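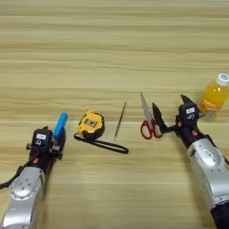
Buscamos gente para la noche de las linternas – equipo de calle y producción

Fonalari prepara otra vez la fiesta de fin de verano en el paseo del puerto y nos falta gente. Bastante. Agosto está encima, así que vamos al grano.

Qué es: desfile de linternas al anochecer, música en dos escenarios pequeños, mercadillo de comida y cierre con espectáculo de luz sobre el agua. Sin petardos, sin cohetes. El año pasado pasaron por el paseo más de 349 personas solo en la primera hora y nos quedamos cortos de todo: de vasos, de vallas, de manos.

Puestos pagados

Coordinación de zona (3 plazas). Llevar un tramo del paseo de principio a fin: montaje, público, desmontaje. Hay que haber trabajado antes en eventos al aire libre, da igual el tamaño. Castellano fluido y algo de inglés, porque una parte de los grupos viene de fuera. Contrato por obra, alta en la seguridad social desde el primer día de montaje.

Auxiliar de almacén. Recibir material, etiquetar, repartirlo por zonas y que vuelva. Mañanas. Carnet B imprescindible, la furgoneta la ponemos nosotros. El almacén está en la nave de Bimari, entrada por la calle de atrás (la puerta grande no abre).

Técnico/a de luces de apoyo. A las órdenes de Unnur Grímsdóttir, que firma el diseño del cierre. Experiencia con mesas DMX y trabajo en altura con el curso en vigor. Traed el certificado a la entrevista, el año pasado perdimos dos dias esperando papeles.
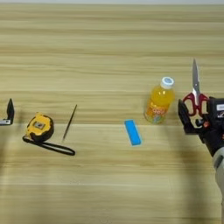
Para este puesto hay dos noches de ensayo además de la del evento, las tres se pagan igual. Terminan tarde, sobre la una, y no hay autobús a esa hora – organizamos coches compartidos hasta el centro.

Participantes para el desfile

Aquí no hace falta experiencia. Queremos llegar a 100 linternas grandes y cada una necesita a alguien que la lleve. Los talleres para construirlas son gratuitos, los lunes a las 18:00 en el local de Tuka, material incluido. Ropa que se pueda manchar, la cola no sale.

Pueden apuntarse menores a partir de 6 años, acompañados. Grupos, peñas, asociaciones, coros: escribid con un solo contacto por grupo, por favor, y decidnos cuántos sois. El recorrido es llano y se hace en menos de una hora, con parada a la mitad. Apto para sillas de ruedas y carritos. Si alguien necesita otra cosa, que lo ponga en el correo y lo miramos.

La comparsa Zoëga abre el desfile y busca también percusión. Tambor propio si puede ser, hay alguno para prestar pero pocos.
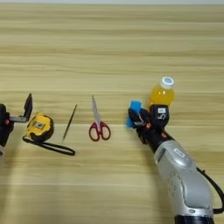
Material sobre la mesa.

Qué ofrecemos

Puestos pagados: sueldo según convenio, cena las noches de trabajo, camiseta y chubasquero. Participantes: taller, bocadillo y bebida al acabar, seguro de accidentes durante el recorrido. No cubrimos alojamiento ni viaje.

Cómo apuntarse

Puestos pagados: currículum de una página (una, de verdad) y dos líneas diciendo qué puesto y qué noches podéis. Sin carta de presentación. Las entrevistas las hace Snædís Brøndum, por teléfono o en la oficina, y son cortas. Contestamos a todo el mundo aunque sea para decir que no, pero tened pacienca, somos pocos.

Participantes: basta con el nombre, un teléfono y la talla de camiseta. También en papel, en el mostrador de la oficina, de 10:00 a 13:30.

Si llueve se pasa a la noche siguiente – tenedlo en cuenta antes de comprometeros. Los puestos se van cerrando según se cubren. Los de zona suelen volar.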